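Section 6. Setting Up a Pick-Up Run in Tevivholm

Read this section before you give the two-armed robot its first chore. Tevivholm runs chores in simulation only. Picking up a hand tool is the basic run, and not every try will succeed.

1. Open the Ravarmont room file and wait for the furniture to load.
2. Set both grippers to OPEN.
3. Turn on the body view and the two gripper views.
4. Check all three views before you press RUN.
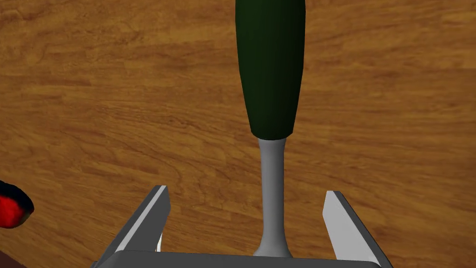
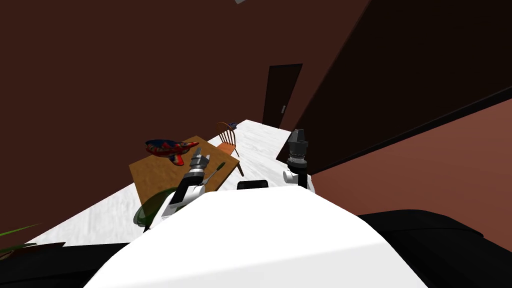
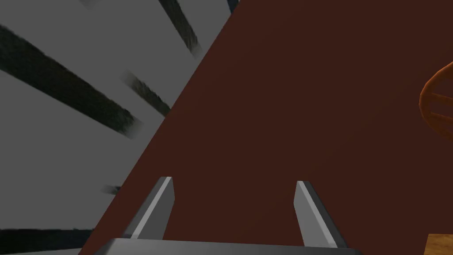 Views from the simulator. First: gripper open at a screwdriver. Second: body view with both arms. Third: gripper open over a dark reddish-brown surface.

5. Press RUN. Stop the run if a finger pushes the tool instead of closing on it.
6. Save the log under a new name.

Note: A tilted body view does not need to be corrected.

Note: In our June test set of 913 pick-up runs, the robot needed a second try in over 2 runs out of 6. A person would have cleared the table sooner. Do not use these results to plan staffing for a home or a shop floor.

Caution: Do not load a Tevivholm run onto a real arm. Grip force is not matched to real tools.

If the gripper stops short of the tool, reset the room and repeat from step 2. Send logs that fail twice to Marisol Blackwood at the Ravarmont help desk.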